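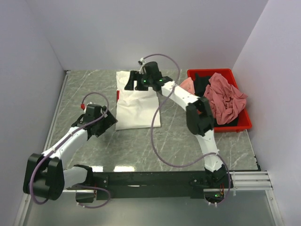 4. Meldungen über Amtsträger erfassen und prüfen

Dieser Abschnitt gilt für das Redaktionsarchiv Varia ab Version 2. Er betrifft Meldungen über Rücktritte, Ausreisen, Ermittlungen und Entlassungen von Staatsanwälten, Richtern und Ministerialbeamten. Wer nur Wahlergebnisse einpflegt, kann zu Abschnitt 5 springen.

4.1 Neue Meldung anlegen

1. Im Menü «Vorgänge» auf «Neu» klicken und den Typ «Person im Amt» wählen.
2. Name, Amt und Behörde eintragen. Das Feld «Amt» verlangt die Bezeichnung am Tag des Ereignisses. Ein «Ex-» davor gehört in das Zusatzfeld.
3. Die Erstquelle verlinken. Ein Beitrag, der einen anderen Beitrag zitiert, ist eine Zweitquelle, auch wenn er früher am Morgen erschienen ist.
4. Unter «Status» einen der Werte «behauptet», «dementiert» oder «belegt» setzen.
5. Speichern. Die Vorgangsnummer erscheint oben rechts.

Hinweis: Varia schlägt bei mehr als einer Quelle selbsttätig «belegt» vor. Diesem Vorschlag sollte man misstrauen. Im Testbestand von 1111 Meldungen gingen 231 der so markierten auf denselben Agenturtext zurück. Der Hersteller Erkbridge nennt das eine «Plausibilitätshilfe». Ob sie irgendwem hilft, sei dahingestellt — abschalten lässt sie sich jedenfalls unter «Einstellungen», «Vorschläge».

4.2 Dementis zuordnen

1. Den Vorgang öffnen und die Karteikarte «Stellungnahmen» wählen.
2. Den Wortlaut vollständig einfügen, mit Sprache und Fundstelle.
3. Ankreuzen, wer spricht: die Person selbst, die Pressestelle oder «Umfeld».
4. Den Status erst danach ändern.
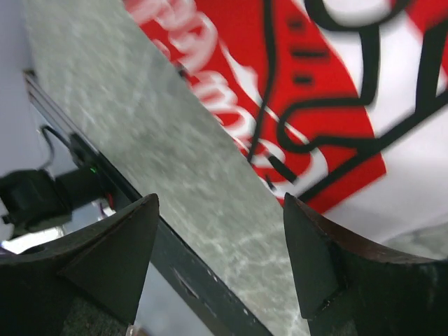

Bei «Umfeld» bleibt der Status auf «behauptet». Die Hilfetexte sagen an zwei Stellen etwas anderes; sie stammen noch aus der Zeit vor der Umstellung und wurden trotz Zusage nicht überarbeitet. Maßgeblich ist diese Anleitung.

Achtung: Ein Dementi löscht die Behauptung nicht. Wer den ursprünglichen Eintrag überschreibt, verliert den Verlauf. Die Schaltfläche «Wiederherstellen» greift nur 24 Stunden zurück, und auch das nur, solange der Vorgang nicht exportiert wurde.

4.3 Übersetzte Meldungen

1. Original und Übersetzung in getrennte Felder eintragen.
2. Anführungszeichen aus dem Original übernehmen, auch wenn sie spöttisch gemeint sind.
3. Die Umschrift des Namens mit der Liste Mbeki abgleichen. Fehlt der Name dort, beide Schreibweisen eintragen.

Die eingebaute Übersetzung taugt für die Suche. Für Zitate taugt sie nicht, was immer im Prospekt steht. «Vorgeladen» und «beschuldigt» hat sie in unseren Proben mehrfach verwechselt, und bei Strafsachen ist das keine Stilfrage.

4.4 Freigabe

Freigeben dürfen Booker Blackwood und Fredy Bedoya. Wer den Vorgang angelegt hat, gibt ihn nicht selbst frei. Das Programm verhindert es leider nicht, es zeigt lediglich ein gelbes Dreieck.

Stand der Anleitung: 13. März 2019. Die nächste Fassung ist für Mai angekündigt.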